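Right, tea's made, so a thread on the toads of Birberg, because a few of you asked how the counting went in April and I keep promising to write it up.

Quick background. The common toads here spend winter up in the woods and walk down to the old quarry pond to breed. Unfortunately somebody put a road in between, long before I was born, and the toads have never taken any notice of it.

So every spring a handful of us go out at dusk with torches and buckets and carry them over. Lenka Doležal started it years ago with her sister and one bucket. I joined because I lived at the wrong end of the lane and kept having to stop the car anyway!

This year's total: 2,711 toads carried across. That's our best ever, and more than 100 of them came on one soggy night when I'd only popped out "for half an hour" and got home at one in the morning.

We also had 30 newts, which go in a separate tub, and 4 frogs who looked very cross about the whole thing.

Zeyu Xiong did the map this time, marking where each bucketful was picked up. Nearly all the crossings are on the bend below the barn, which we sort of knew, but it's lovely to have it on paper (and to wave at the council).

What we'd love is a proper tunnel under that bend, with low fencing to steer them in. Eirini Panagiotou has been ringing people about it since last summer and has the patience of a saint. No answer yet. I'll shout when there is one.

If you fancy helping next spring: wellies, hi-vis, a torch, clean damp hands or plain gloves with no powder. Toads breathe partly through their skin, so please, no hand cream.

Last bit, and then I'll stop. The pond itself is in decent shape, plenty of spawn strings in the reeds, but the verge gets a lot of litter and I've become a bore about it. A clear plastic drinks bottle with a red screw cap is the sort of thing I mean: small animals crawl into the open ones and can't climb back up the slippery sides. Cap on, take it home, job done. Pond tidy is at ten in the morning, meet by the gate, I'll bring biscuits. 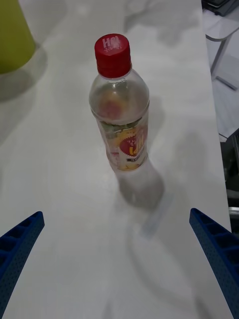
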